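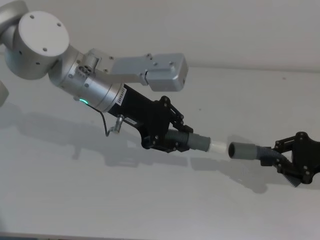
4.3 What the coupling claims leave out

Figure 2. Two grey corrugated hoses with smooth grey couplings. A short white plastic tube end sticks out of the coupling on the left.

Category: Household Fittings | Hoses and Connections

The supplier sheets for drain hoses say much the same thing: the corrugated body bends where it is needed, the smooth end stays round, and joining two lengths takes no skill. We doubt the last part. Figure 2 shows the kind of hose we mean, and the awkward bit is plain enough. The person designing the joint thinks about the coupling. The person making the joint has to deal with the hose behind it, and a curved hose (as on the right of the figure) does not point its end wherever one would like.

Subramaniam's earlier report on the Solturora hoses scored each joint as made or not made. By that measure the Batis and Salcedo couplings were equally good, and the report recommended either. We are not convinced that the measure can carry this weight. A tube end that enters at a slant and stops halfway may look much like a good joint, and a pass mark given by eye will count both. The report does not say how far in a tube end had to go. When we asked Kamarul Subramaniam for the scoring notes, he sent them promptly, but the depth had not been written down for any of the trials.

We also question the hose lengths. All of the Solturora trials used pieces of 900 mm, laid out straight overnight. Hose sold on a coil keeps some of its bend, and we see no reason to think that results from straightened pieces apply to hose taken from the box. In our own set we used 23 pieces cut to 1000 mm and left them as they came. Two were dropped for split ridges near the coupling. The small difference in length between the two sets is unlikely to matter much. The difference in bend probably does, although our set is too small to settle it.

A second claim concerns the ridges. Fonier describes them as a "natural grip" that keeps the hose from turning while it is being joined. This may be true for a straight push. It says little about twisting, where a hose held some way back from the coupling can flex between the hold and the joint, so that the end moves less than expected – or moves later. Holding the smooth part would avoid this, but on a short coupling that leaves little room for the other half. The Fonier sheet gives no holding distance at all.

For these reasons we do not rank the three makes. We report insertion depth for every joint, with the distance between the hold and the near edge of the coupling, and we treat a joint with no recorded depth as missing. This lowers the number of usable trials. It also means that our results cannot be compared directly with the earlier report, which we regret, but the alternative was to repeat a score we do not trust. Leak tests were left out of this part of the work and are taken up in 4.4.

We use cookies to remember your reading settings. Accept | Manage choices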